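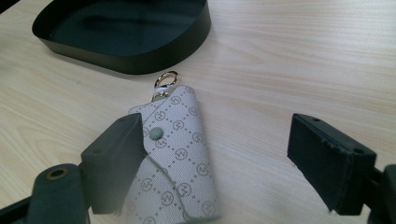
Key pouch and tray on one of our work tables.

Home | About Us | What We Test | Reports | Join | Contact

About Flaveo

Flaveo is a small test shop in Plornton. We look at one question: can machines do ordinary chores yet, in a house or on a shop floor, well enough that a person would want to leave them to it?

We do not build robots and we do not sell them. People who are thinking about buying one, or about putting one on a line, come to us with a job they want done. We break the job into steps, have people do it with hand-held grippers, and then see how much of it a machine can repeat. At the end we write down what we found. Some of those reports are short.

How we got started

Khanyisile Zulu ran the packing floor at Cavon for many years. Part of her work was sitting through demonstrations of new equipment. The machines picked up the same carton from the same spot all morning, and when she moved the carton over by the width of her hand, the demonstration stopped. She started keeping a list of small changes to try on visitors. That list is still in use here, and it now has 48 entries.

Nosipho Venter came from the other side. She had been writing control software and was tired of hearing that home robots were a year away. The two of them rented the ground floor of the old Sorrentino building one July and set up the first tables. We now have 4,000 square feet, most of it taken up by tables, shelves, and a kitchen that has never been used to cook a meal.

What we test

Most of our chores are dull. Folding a towel. Putting cups back on a shelf. Sorting bolts into bins. Picking up what people drop by the door when they come home -- keys, pouches, glasses, mail -- and putting each item where it belongs.

The door job is the one visitors ask about most, and it is harder than it looks. A key has to be gripped somewhere a gripper can hold it. A soft pouch changes shape when it is squeezed. A metal ring is thin and shiny, and cameras do not always see it well. Hanging something up is harder again. The ring or loop has to be found, turned the right way, and brought over a peg with very little room to spare.
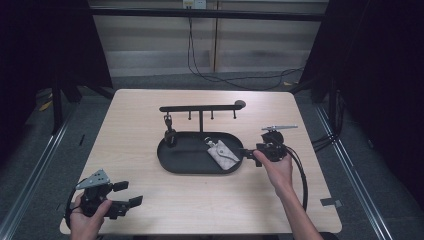
Working with grippers in both hands takes some getting used to. New staff spend their first days just moving things from one side of a table to the other. After that they go on to jobs where one hand has to hold something still while the other does the fine work. People do this with their own fingers all day without thinking about it. Doing it with two stiff fingers on each side shows you quickly which parts of a chore depend on touch.

So far we have 982 chores on the books, counting every variation as its own entry. Of these, 671 have been tried by a machine at least once. Being tried does not mean being done. Our reports give each chore one of four marks: done alone, done with help, done sometimes, and not yet.

Where things stand

Shop-floor work is ahead of housework. Parts on a shop floor tend to be rigid, they come in known sizes, and somebody can bolt down a fixture to hold them. A house has none of that. The tray by the door is in a different place every week and so is everything in it.

For picking up a single solid object from a clear table, we give "done alone" fairly often now. For soft objects it is mostly "done sometimes." For hanging things on hooks and pegs, most of our entries still say "not yet," although that column has been getting shorter. Laundry is a long way off, in our view. Khanyisile thinks it is further off than Nosipho does, and the two of them have agreed to print both opinions.

Speed is a separate matter. A machine that takes several minutes to put away a set of keys may be fine if you are asleep or at work. It is no use at a packing station. We report time on every chore and leave the reader to decide.

Working with us

If you have a chore you would like tested, write to us and describe it in plain words. Tell us what the objects are, where they start, where they should end up, and what usually goes wrong when a person does it. Please do not send the objects until we ask for them -- our storage is limited.

Page updated 2024-09-08

Print this page | E-mail this page

Recent reports
Towels, Square and Otherwise
Bolt Sorting at Cavon: Second Visit
Hooks, Pegs, and Rails
What Counts as Help?
Cups on a High Shelf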